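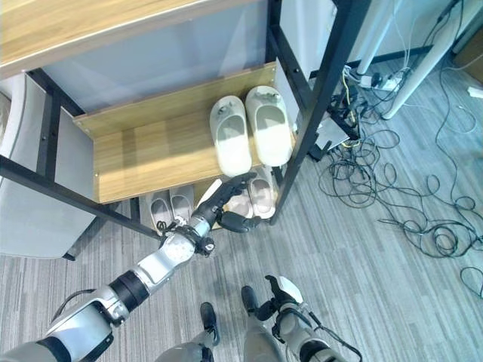 White slippers on the shoe shelf.

Walura home wind turbine review: good hardware, patchy app

Small wind turbines have a mixed name among homeowners, and some of that is deserved. Plenty of them are sold to people who live behind a row of trees and will never see the output printed on the box. I have an open lot on a ridge with a field to the west, so I was a fair candidate when I ordered the Walura last fall. It has been up for 7 months.

What you get

The kit comes in two cartons. The first holds the hub, the blades and the tail. The second holds the charge controller, the brake switch and the cable. The pole is not included, and neither are the batteries. I bought a Trasis tilt-up pole because it lets one person lower the turbine for service, and I already had a battery bank from my solar panels. With the pole, the permit and an electrician for the final hookup, the whole job came to a little over $2,000.

Setup

Assembly took most of a Sunday. The blades bolt on one at a time and have to be matched to the numbers stamped on the hub. The manual shows this in a drawing the size of a postage stamp, and I got it wrong the first time. The bolts are good quality and the threads were clean. The controller terminals are small and hard to reach with the cover bracket in place, so take the bracket off before you start wiring.

Check your local rules before you order. My county wanted a site sketch and a setback measurement, and the permit took longer than the shipping did.

Output

The turbine starts to turn in a light breeze but makes no useful power until the wind picks up to a steady 7 mph or so on my gauge. In my best month, which was March, it put 121 kWh into the batteries. My worst month came to 17 kWh. The solar panels do well when the turbine does poorly, and the two together cover my well pump, the lights and the freezer in most weeks. On its own the turbine would not.

Noise

At low speed I can't hear it from the house. In strong wind there is a hum that carries down the pole, and with a bedroom window open on that side it is noticeable. Rubber pads under the base plate helped a little. The brake switch stops the blades quickly, and I use it on stormy nights.

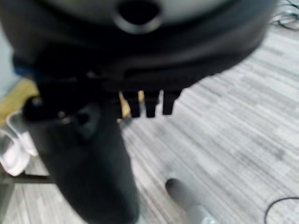 Three black prongs on the underside of a dark gray housing.

The app

The weakest part of the package. It shows current output and a daily total, and it drops the connection every few days. When it comes back, the missing hours are left blank, so the monthly figures in the app run low. I write down the reading from the controller screen instead. There is no way to export anything.

Compared with the others

Before this I had a Rees turbine at my old place. It was louder and the tail bearing wore out early, but its controller was easier to read. A neighbor runs the larger Casside model, which costs a good deal more and needs a guyed tower.

Verdict

Worth buying if you have open ground, a battery system already in place and some patience with wiring. If your lot is sheltered, put the money into more panels. I would take off one star for the app and half a star for the manual.

Rating: 3.5 out of 5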